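Workshop Tips: Preparing a Tabletop for Recording Demonstrations

The following guidance applies to all benches used by Gridport staff and visiting operators who record examples for the Clusuma learning system. It was last revised on 3/25/19 and replaces the January sheet.

Wipe the mat before the first recording and check that its corners lie flat. A lifted corner will catch the gripper. Leave the lamps at the setting marked on the bench card, and keep coats and bags off the table. 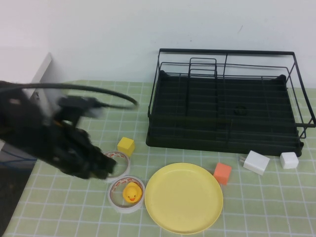
Vary the layout between recordings. A system trained on 42 demonstrations of one arrangement will learn that arrangement and little else. Small items should be moved to new squares after each run, and large ones, such as a dish rack, should be shifted or turned at least once per session. Items may also be combined: a rubber duck set inside a roll of tape gives the operator a different grasp to plan than a duck on the open mat. Cubes are best spread out, with a plate or a power adapter between them.

Move the arm at an even pace. Operators who hurry tend to overshoot and correct, and the corrections are recorded along with everything else. If an item is dropped, finish the motion, mark the run as failed and begin again - do not reach in by hand while recording is on.

Check the cable before every run. It should have enough slack for the arm's full reach and should not drag across the items.

Label each run before starting the next. The label consists of the bench number, the operator's initials and the task name as printed in the Verkik task list. Bench 2 continues to use the older list until its 324 runs are complete.

Questions about labels should be sent to Njoroge Okoth. Damaged items should be handed to Alfie Hulme for replacement.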